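Last updated: Tue 23 January

From: Callum Ritchie
To: shop-finishing list
Subject: Re: Gray floor paint lifting on test panels

Two corrections to my earlier message first. The Jutovwood primer was the water-based one, and the recoat interval I gave was for the old can, which had a different label. Everything else stands. 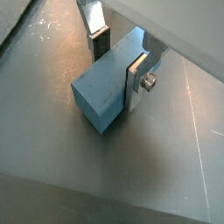
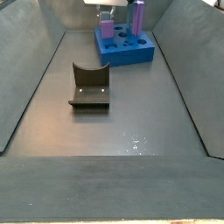
Gray, both of them.

Now to Fragkou's points:

> I doubt the topcoat is at fault. Lifting in sheets usually
> means the primer never bonded to the substrate. Did you sand
> after sealing, and with what grit? Also, what was the humidity
> in the shop? You mention "cold" but give no reading. If the
> primer skinned over before the water left it, a second coat
> on top will only trap the rest.

Sanded after sealing, yes. I used 180 on the first set of panels and 220 on the second, wiped with a damp rag and left overnight. The 220 set is the one that lifted. The 180 set passed the tape test in all 9 squares. I would like to call that the answer, but the two sets were also primed on different days, so the comparison is not clean.

No humidity reading. The meter in the shop has a dead cell and I did not replace it until after the second coat. Air temperature was within the range printed on the can. The panels themselves had been stored against the outside wall and may well have been colder than the air.

On trapped water: I cut through the film on one failed panel with a fresh blade. The primer came away attached to the topcoat, with a clean break at the sealer. That agrees with Fragkou. If the topcoat had been the problem I would expect the break between the two paints.

Davitz asked off-list whether the sealer contains wax. The Nandberg data sheet does not say. It does say to scuff before overcoating "where required", without saying where that is. I have written to them and will post the reply if there is one.

Plan for the next round, three panels per set:

Set A – sealer, 180 grit, primer, two topcoats
Set B – sealer, 220 grit, primer, two topcoats
Set C – no sealer, 180 grit, primer, two topcoats

All primed the same day from the same can, and kept indoors for two days beforehand. Tape test after a week, then again in February. If anyone has a pull-off tester I could borrow, please write to me directly. Tape gives a pass or a fail and very little else.

Callum

List archive – contact the list owner – back to top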